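Ristura Robotics Club - Sim Run Inspection Checklist
Living room world, pick-up task. Checked by Haf Skyrme, Wed 31 January 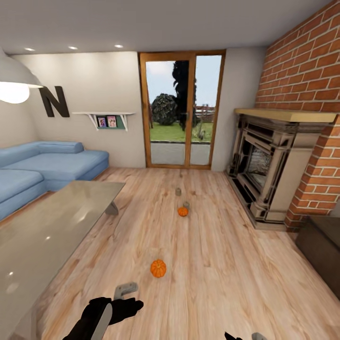

1. World file
Loads without errors: Yes
Correct room for the task: Yes
Comment: Two cans and two pumpkins on the floor, as per the task sheet. Took 31 seconds to load on the lab computer.

2. Floor and travel path
Open floor between coffee table and fireplace: Yes
Keep-out zone set around coffee table: No
Comment: The glass top needs its own collision shape. Left gripper starts close to the table on that side. Kerttu to add the zone before the next run.

3. Grippers
Both respond to open and close: Yes
Force limit set in config: Yes
Comment: Right gripper sits very low in the camera view at start. Raise the start pose a little so the team can see both.

4. Objects
Mass values entered: Partly
Comment: Cans are 425 g each. Pumpkins still have the default value - please fix, or the grip test means nothing.

5. Stop controls
Keyboard stop works from both stations: Yes
Run halts on wall or hearth contact: Not tested
Comment: Test against the brick wall side first, at low speed.

6. Log
Run number recorded: 113
Saved to the Saarela folder: Yes

Result: Hold. Items 2, 4 and 5 to be cleared and initialled by Kerttu Kettunen before students drive.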